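Atier opened its workshop in Dosville to visitors on Aug 17, 2025, and I went along mainly to look at the Zevurard, the two-fingered gripper kit it now rents out by the month. Aleksi Honkanen, who runs the test area, met us at the door and had us down at the booths within minutes.

The kit comes as a gripper, a wrist camera and the software, and it bolts on to most small arms. The test booth is lined with patterned panels, dots and loops and wavy lines, and the tasks use ordinary household things. We watched the paper task on the monitor.

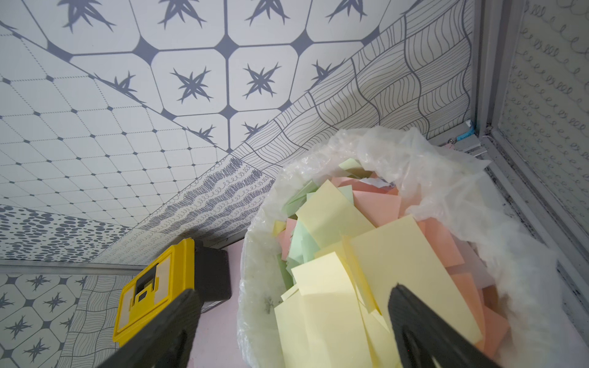 The wrist camera's view of the lined bin, with coloured sheets piled nearly to the rim.

Paper is awkward for any gripper, Honkanen said, and he did not pretend otherwise. Atier's own figure for single sheets is 91 per cent picked first time, falling to 70 when they overlap. I would want to see that repeated on our own stock before signing.

Rental is £300 a month with a minimum term of 2 months. Fitting is extra – ask for the price in writing. Dede Alhassan from Pennington, who has had a kit since March, told me the finger pads wear faster than she expected, but spares arrive quickly.

Parking is behind the building. The next open day has not been announced.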